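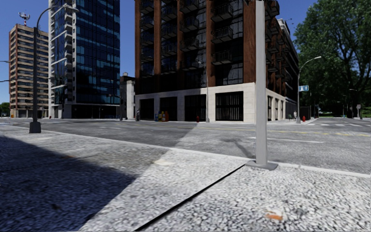
Lesham level, pavement and pole by the kerb

Ticket 373: footsteps go silent after loading a save
Project: Lolla
Opened: 7/22/21
Status: open, workaround in place

What's happening
You load a save, walk off, and your feet make no noise at all. Everything else is fine: the wind, the menu clicks, the music, the little jingle when you pick up a letter. It's only the footsteps. Jump once and they come back. Quit to the menu and load the same save and they're gone again, so at least it's a polite bug and turns up when asked.

I first thought it was my headphones. Then I thought it was my computer. Then Usman (our build machine, for anyone new to the tracker) made the same silent feet, so I've stopped blaming the desk I sit at.

What I tried first
Turned the footstep volume all the way up. Nothing. Swapped the footstep sounds for a very loud duck, which I can recommend as a way of testing because you really can't miss it. No duck until I jumped, then plenty of duck. So the sound files are fine and the volume is fine, and the game simply isn't asking for a step.

Next I rolled Grirent back to the version we had before the last update. That's the plugin we use to play everything, and I was fairly sure it was the culprit, mostly because I was cross with it about something else. Same silence. Sorry, Grirent. I put the new version back.
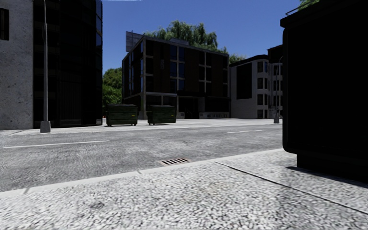 After that I did the boring thing and went back through old builds one at a time until I found one that behaved. Build 49 is good. The one straight after it is bad. There were 14 changes between the two, most of them text fixes and one new hat, and I read all of them over two cups of tea. One of them was mine — the change to how the player gets put back into the world after a load. Of course it was mine!

What I think is going on
The game works out which footstep to play by checking what's under your feet, and it only does that check at the moment you land. Before my change, loading a save dropped the player in from a tiny height, so you always landed and the check always ran. It also looked terrible, a sort of little hiccup every time you loaded, and I was very pleased with myself for getting rid of it. Now you're placed exactly on the ground. No drop, no landing, no check, and the game thinks you're walking on nothing. Nothing doesn't have a sound.

I added a line to the log to print the ground type each time a step should play. After a load it prints "none" over and over until I jump, then it prints the right thing. That fits.
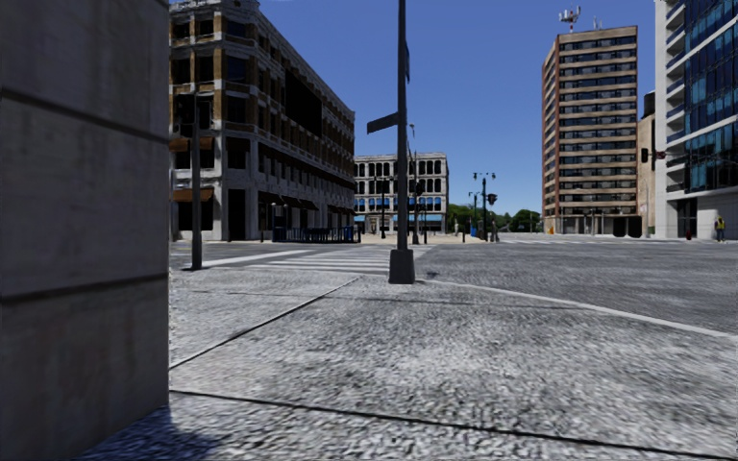 The fix I tried was to run the check once by hand as soon as the load finishes. It works most of the time, and I nearly closed the ticket on the strength of that. Then I saved in an awkward place, loaded, and got silence again. The best test spots are the ones where something changes close by, so I've been using the corner with the big grey pillar: there's the tall dark pole with its square base, thin joints running through the paving, and the pale kerb curving off with the road on the other side of it. Save on the pavement, load, walk across the kerb, walk back. I got five silent loads there before I got bored and wrote them down. My guess is that the check runs before the ground has finished loading, so it's looking at a hole and reporting a hole.

Waiting one second before the check cures it on my computer. I don't love that. A slower computer might need two seconds, and a player who sets off straight away still gets a second of ghost feet, so please treat it as a plaster.

Workaround for testers
Jump once after loading. If you're filming something and can't jump, open and close the map, that does it too (no idea why, and I'd like to know, so if you have a theory please add it underneath).
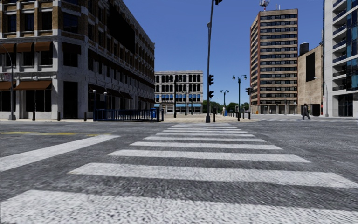
Rosário Barros
Gameplay and sound programmer, Lolla

Update, same ticket, a bit later. I looked into the map thing and it makes sense now. Closing the map puts the player back using the old code, with the hiccup drop still in it, only so small you can't see it. So there are two bits of code doing the same job in two ways, and I only changed one of them.

Plan is to get rid of both and have a single "put the player here" that waits for the ground to say it's ready, then does the check. It's a bigger job than the ticket deserves and I don't want to rush it in next to the save changes, so I've moved it to August. The one-second wait stays in until then.

Still to check: ladders, boats, and loading while you're sitting down. If you hear a duck anywhere, that's me, I've left one in. Tell me where and I'll take it out.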